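Visit report: the Dorkell road survey rover at Pillay

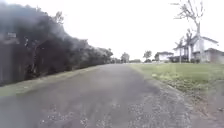
I went out to Pillay in June to look at the Dorkell, a small wheeled rover that Panuver offers as a paid survey service for townships and private road associations. Our association looks after a few lanes of its own, and we have been paying a contractor to walk them with a clipboard. Panuver invited several groups like ours to watch a working run and ask questions. I was there from 9 a.m. until a little after lunch.

The day started in Panuver's workshop, a rented unit behind a tire shop. Coralie Lockyer runs the field side of the business and she did most of the talking. The Dorkell comes up to my knee, has four wheels and weighs about what a full suitcase weighs. It drives at walking speed along a route you draw on a map beforehand. It looks for cracks, potholes, worn patches and loose gravel, and tags each with a location. One person has to stay with it on any road open to traffic. That person is Panuver's employee and is included in the price.

Coralie was direct about the limits. They don't run in heavy rain. Tall hedges close to the road weaken the satellite signal, and the rover then falls back on wheel counts and its own camera until it gets a fix again. She said the error in those spots is usually under 3 feet. Leaves on the pavement are a problem in fall, and they won't book surveys in November for that reason.

The test loop is 1363 yards, all on a quiet paved road near the workshop. We split into two groups and I went with the second. Setup took longer than I expected. The operator drew the route on a tablet, had to draw it again when the map loaded an old version, and then did a short check of the brakes and the stop button. After that the run itself was uneventful. The rover slowed down on the loose stones and picked up speed again on clean pavement. It stopped once and waited for the operator to confirm before going on. He told us it had lost its position.

Back inside, Ludivine Lacroix showed us the results in Fliketti, the software that goes with the service. It sorts the road into short segments and gives each a grade. You can click on a segment and see the pictures behind the grade. I liked this part, as our current reports come as a typed list and we can never tell which pothole is meant. Exporting is weaker. You get a PDF or a spreadsheet, and the spreadsheet columns can't be rearranged. She said a fix is planned but would not give a date.

I asked how it tells a dark stain from a patch. Ludivine said it sometimes doesn't, and that a person at Panuver goes through every doubtful segment before the report is sent out. On our loop it had marked one stain as a repair. She corrected it while we watched.

Pricing: a half-day survey is $500, which covers the rover, the operator and the report. Fliketti access lasts for 60 days after delivery, and after that there is a yearly fee if you want to keep comparing old runs with new ones. You can't buy the rover outright. Travel is extra beyond the county line, and we are beyond it. I have asked for a written quote that includes travel.

Questions I still have for Panuver:

Who carries the insurance if the rover damages a parked car?
Can we keep the raw pictures after the access period ends?
Will they do the unpaved stretch by the pump house? Coralie thought so but wanted to check the slope.

Coffee and sandwiches were provided. Parking is on the side street, as the lot in front belongs to the tire shop.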